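Pringle arm — pre-power checklist, with my comments
Last gone through: Saturday, May 20, 2023
Where: the back bench at Brerbridge shared workshop

I started this list after I pinched my thumb last September, and it keeps growing. Pringle is my build (two-finger hand, white shells, Kindus control board, motors bought used). Copy whatever you like for your own arm, but check the numbers against your own parts!

BEFORE POWER

1. Base bolts tight, all of them — OK
One took a quarter turn. I put paint marks across the heads so I can spot it next time without a wrench.

2. Bench clamps — OK
Same as last time. The left clamp pad is getting thin, though, and I'd like to swap it before summer.

3. Cables clear of the elbow through full travel — FIXED
Moved the arm by hand, slowly, and the encoder cable rubbed at the far end of the swing. Added slack and a new tie. Please don't skip the hand move, it takes a minute and I find something nearly every time.

4. Supply voltage at the board — OK
Meter says what it should. Fuse is the right one this time (long story, my fault).

5. E-stop pressed, supply on, nothing moves — OK
Then released, and still nothing moves until I hit enable. If yours jumps on release, stop there and fix that first.

SIMULATION RUN

6. Today's motion file played in Skotero before it goes to the arm — OK WITH COMMENT
I run every new file in the simulator, even the ones where I only changed a speed. The job is picking up a cup that's lying on its side, with a bowl close by, and it's the reach I trust least because the lower finger has to get in so near the table.

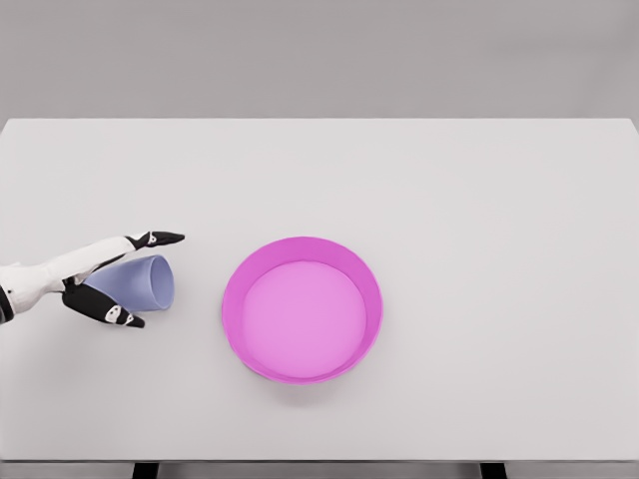
Item 6, Skotero: hand at the cup, fingers open above and below it, pink bowl to the right.

What I check at this point is the lower finger and the table. I stop the playback, zoom in and look for any overlap between the two. The sim table is perfectly flat and my bench isn't — so I raised the whole approach by 4 mm and saved it as a new file. I also look at where the upper finger is headed, as it's the one that sticks out furthest and the bowl is on that side.

7. Joint limits in the sim match the limits on the board — FAIL, then OK
The wrist was off. I'd changed it on the board and forgotten the sim. Both match now, and I wrote the value on the tape on the side of the supply.

FIRST POWERED MOVES

8. Speed capped at 30 percent — OK
Stays there for the whole first pass, no matter how well the sim went.

9. Hand on the e-stop, face and sleeves out of reach — OK
Hair tied back too. I count this as one item but it's really three.

10. Run the file with no cup, then with the cup — OK
Cleared the bench with the raised approach. The motion looked a bit jerky near the end, so I'll smooth that part out in the file.

11. Motor temperature after 60 cycles — OPEN
Ran out of bench time. The shoulder is the one to feel for, and I want a real reading before I raise the speed cap.

12. Cycle counter written down — OK
1,990 at shutdown. The finger pads get changed at the next session, new ones are in the drawer under the vise.

Still to do: item 11, clamp pad, smoother ending on the cup file.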